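Folding and Donating Clothes: Your Questions

How should I fold T-shirts before I bring them in?
However you fold them at home is lovely, really it is, but if you'd like to do it our way, lay the shirt face down, bring both sides in to the middle and then fold up from the hem until you have a tidy rectangle. Colette Hoarau taught most of us here at Skarkbridge, and she still does hers faster than anyone! 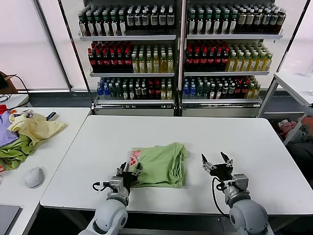
A light green T-shirt, folded into a compact rectangle.

What about polo shirts?
Much the same, only do up the buttons first and smooth the collar flat with your palm, or it will spring up again in the pile.

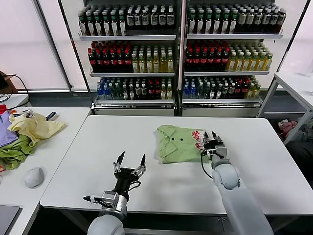
If you have several colours, please don't worry about sorting them, as we do that once everything is folded. We ask for no more than 27 items per visit (a couple of carrier bags, usually), and children's sizes are always very welcome.

Can I bring things that need a wash?
Please wash them first if you can. If your machine is out of action, have a word with Elżbieta Stępień and she'll find you a slot at the Fivdale laundry.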